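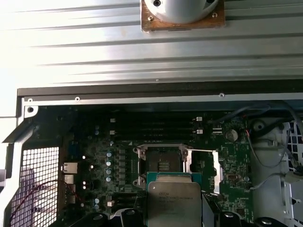

# Can a robot arm do a repair shop's chores yet?

Final report, robotics elective, June

## What we asked

Vidal sells its arm to small shops as a "bench helper." We wanted to know if that holds up on a job any tech student learns in the first month: putting a processor into an open socket. The Manda repair shop in Proranville let us use a bench and some old boards.

## Why this job

It looks easy. The chip is flat and square and it drops straight down. But the pins in the socket are thin, and a chip that goes in crooked can bend them. A person feels that and backs off. The arm has a camera near the gripper and whatever we taught it.

## What we got

We ran 191 tries over 3 weeks. I don't want to give one success rate, because the number depends on what you forgive. If a person lines up the case first, opens the load plate and stands by to hit stop, the arm does fairly well. Turn the case a little and it gets much worse. We never got it to close the lever in a way I would trust with a customer's machine.

Cables were a problem too. A loop that had slipped toward the board was enough to spoil a try, and the arm had no idea what to do about it.

## Cost

Our budget at Simorholm was $3000 and we spent $1739 of it, mostly on spare boards and gripper parts. That leaves out the hours we spent resetting the bench, which were longer than the hours the arm worked.

## My view

The brochure says "ready for the shop floor." I would say it is ready for one spot on one bench with a student next to it. Next term's group should test removal, and should log reset time from the first try.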